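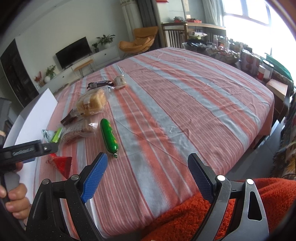

Unit 6: Care of the hand-held gripper

These notes cover the Pidero hand-held gripper used in the Lurneston practicals. Read them before the October session. Questions to Jihad Smadi.

Finger pads

The blue pads carry a diamond grip pattern. Crumbs and sugar collect in the grooves when packaged food is handled, and grip on smooth wrappers falls off. Brush along both diagonals, then wipe with a damp cloth. Do not use solvent. Change pads in pairs, left and right together, even if only one is worn.

Pivot screws

Four round screws are visible on the linkages from the camera side. Check each with the hand driver before a session. A loose screw shows up as side play at the jaw tip. Permitted play is 2 mm. Do not oil the pivots.

Jaw alignment

Close the jaws slowly on a strip of card. Both pads should meet it along their full length. If one edge touches first, reseat that pad and repeat.

Camera view

With the jaws open, both pads must appear in the picture with the gap between them clear. If a pad is missing, reset the mount and run the Nidum check again.

Log

Enter pad changes on the Cheema sheet. Pads are due for replacement after 65 hours of use.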